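Shopping for Grippers: A Gallery With Receipts

Home > Projects > Lennox > Equipment

In September we were told there was money for hand-held grippers, and that the money would stop being there if we didn't describe what we wanted on a form. The form had a box for "colour". It had no box for "number of spare finger pads", which is how I came to spend an afternoon on the phone to Kilbridge with a calculator and a cup of tea going cold.

This page is for the other sites, who keep asking what they should put in their own budgets. Most of it is about money. Captions are mine, and complaints about the captions can go to Kevin Valderrama, who has offered to ignore them.

The work

The plan at Lennox is plain enough. People put on a pair of grippers and do ordinary jobs with them, the jobs get recorded, and the recordings go off to the modelling group, who send back a note asking for more. Lids, sinks, cupboards, boxes. All the glamour of a Saturday morning at home, with cables.

When Katherine Montoya drew up the first budget she had one line for hardware, and the line said "grippers". It was a lovely budget. It fitted on half a page and it lasted until somebody asked how the things stay on your hands.

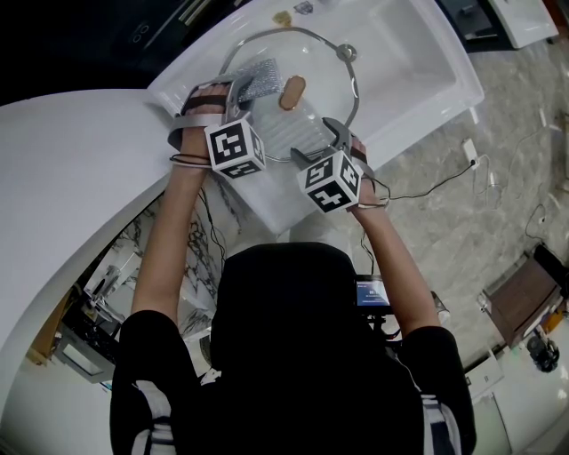
Lid by the rim, one gripper each side. Straps, marker cubes and cables are all separate lines in the budget.

Straps first, then. They are the cheapest part of the kit and the part we argued over longest. Our first quote had straps in one size, described as universal, a word that should always be read aloud in a suspicious voice. Rosaura Correa has small hands and Katsuhiko Hamada doesn't, and between them they established the limits of universal in under a minute. Budget for two sizes. Budget for replacements too – a strap that spends its day near a sink gets old quickly.

Marker cubes next. Lullilden wanted to sell us the cubes ready-made, and I wanted to print them in the back office and feel clever. We priced both. Printing won on materials and lost badly on Katsuhiko's time, as he was the one gluing the faces on square. If your cubes aren't square your recordings are decorative. Buy the cubes.

Cables and power adapters I put under "sundries" and was told off for it. The objection from Amarachi Garba was that sundries is where a budget goes to hide things from itself, and she made me list each cable by length. She was right, annoyingly. We had allowed for the distance from the hand to the pack and forgotten the distance from everything to the wall. Walk the route with a tape measure before you order, and go around the furniture like a cable would.

The number everyone asks for

We settled on Ponora for the pads, on a per-item price with a break at 200. Our own estimate of what we'd need for the year came to 209, and I would like to claim that as skill. It was Amarachi's spreadsheet and a fair bit of luck. The nine over the line cost us the same as the ones under it, so nothing was lost, but check where your supplier's breaks fall before you send in the estimate. One site (they know who they are) ordered just short of theirs and paid more for fewer.
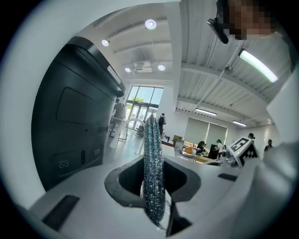
Storage is the other thing missing from the half-page version. Pads come in small bags, the bags come in boxes, and the boxes arrive on the day the only person with the cupboard key is at the dentist. We bought 32 lidded bins and labelled them, and the labels have survived, and for a few weeks I was unbearable about it.

Then there's the room. Floor space doesn't appear on an equipment form at all, as far as I can find, though everyone I've spoken to has run out of it before running out of grippers. Allow for tables. Allow for a place to put down the thing you were just holding, and for people to walk past each other wearing packs without having to negotiate.

What I'd do differently

Order the spares with the first shipment. Ours went in as a second order and picked up a second delivery charge, a second customs form and a second conversation with Kilbridge about whether a gripper is a tool or an instrument. (A tool, for duty purposes. Keep the email.)

Ask for the pads and straps as separate part numbers. The bundle looks tidy on a quote, and then you wear out one half of it and own a drawer full of the other.

Leave the colour box blank. Ours came back grey, and the form went through anyway.

Katherine has the current version of the budget, now 2 pages long, and will send it to any site that asks. Please don't ask her for the half-page one.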